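Enholm School of Occupational Studies
Module 9: Handling and Ordering of Small Objects
Handout 3 – Blocks and Cord

Purpose of the session
Students will set out rectangular blocks in a row and pass a cord between them. The exercise is carried out in pairs and lasts 38 minutes. Marks are awarded for spacing and for the written record, which must be handed in before leaving the room.

Terms used in this handout
Row: blocks standing upright, side by side, with their front faces towards the student.
Seam: the line where two blocks touch.
Gap: any space through which the surface behind can be seen.

Procedure
1. Clear the surface and stand the blocks upright.
2. Close up the blocks to the left of the gap. Small differences in level are to be recorded – they are not to be corrected at this stage.
3. Leave a narrow gap before the last block on the right.
4. Bring the cord down through the gap and let it continue towards the near side of the surface.

A row of four green blocks, with the red cord running down between the third and the fourth. 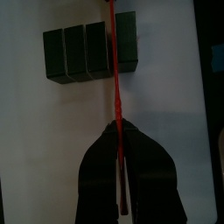 Written record
State where the seams and the gap fall, and which block sits lowest. Answers should not exceed 2 paragraphs.

Reading for September
Karaki course reader, section 9.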